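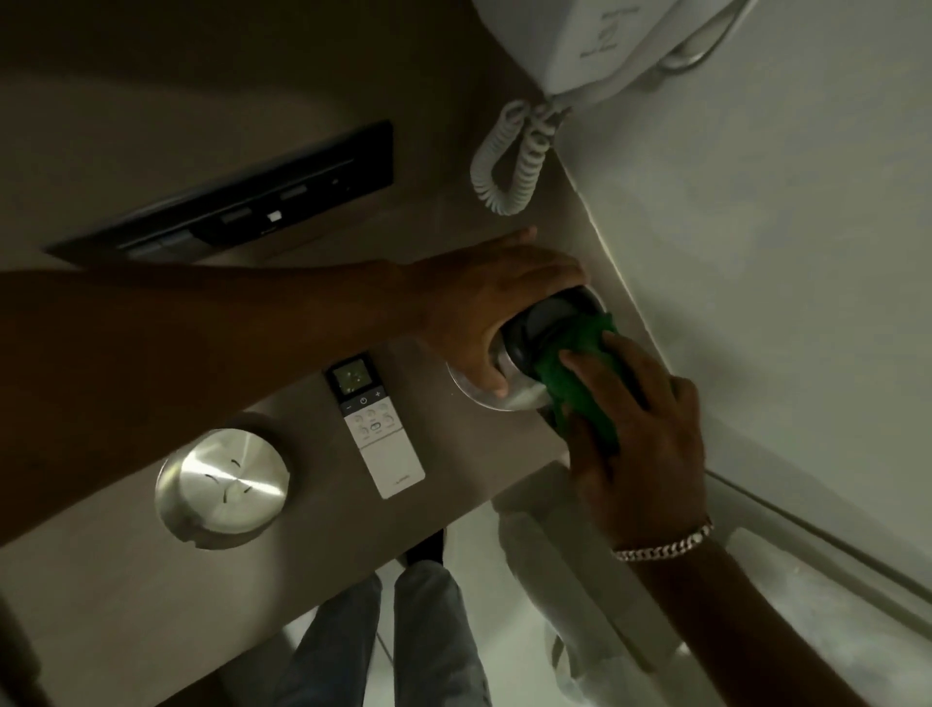 Fig. 1. Bathroom counter with steel ring fitting; hair dryer on the wall.

Unit 6: What the Guest Pays For and What the Guest Notices
Hotel Operations, Ehab Naciri

Two different lists. Most of the money goes on the first and most of the complaints come from the second. Keep a pen handy, because the exam will ask you to tell them apart and every year a third of the room writes about lobby chandeliers.

Start with the Hegazy, our case hotel for this half of the course. It has 77 rooms, a lobby that won a prize, and a review page that hardly mentions the lobby. What guests write about is the shower, the noise from the ice machine, and whether there was anywhere to put a toothbrush. The owners spent a July redoing the lobby anyway. We will read their budget in Unit 8, with the lights low.

Terms you need

Room rate: what you ask for the room.
Average daily rate: what you got, once the sales office had finished being generous. Room revenue divided by rooms sold.
Occupancy: rooms sold divided by rooms available. A room with a broken lock is not available, whatever the front desk told you on the phone.
RevPAR: revenue per available room. Multiply the two above. Owners like this number since it fits on a napkin.

Worked case. The Hegazy sells 50 of its 77 rooms on a slow night and takes in $5,500. Average daily rate is $110. Occupancy is just under 65 percent. RevPAR comes to $71.43. If you got $110 for RevPAR, you divided by rooms sold, and you are now qualified to write press releases.

The bathroom problem

Bathrooms are small, hard to clean and looked at from very close up. A guest may never inspect the carpet behind the desk, but will stand at the sink twice a day with nothing else to do but stare at the counter. Anything fixed to that counter or set into it has an edge, and edges collect soap. Designers love a fitting that sits flush. Housekeepers have other words for it.

The Likirine chain went through this with a counter its design firm, Wolano, was very proud of. On paper, a room took 27 minutes to turn. In practice it took 38. The missing 11 minutes were nearly all in the bathroom. Multiply by the rooms on one attendant's list and you have a person who goes home late or a guest who finds a hair. Likirine chose the guest and then changed the counter.

Bring to seminar: the Likirine memo, read to the end this time. Work out what 11 extra minutes costs on a list of 14 rooms, at whatever hourly wage you would accept yourself. Then decide whether you would sign off on $2,000 per bathroom to get rid of it, and how long the payback takes. Show the arithmetic. "It depends" gets half a point if you say on what.

Reading: Nendevano course pack, chapters 9 and 10. Skip the part about scent branding. I did.

Questions to E. Naciri, office hours or course mailbox | © Hotel Operations course notes | Back to top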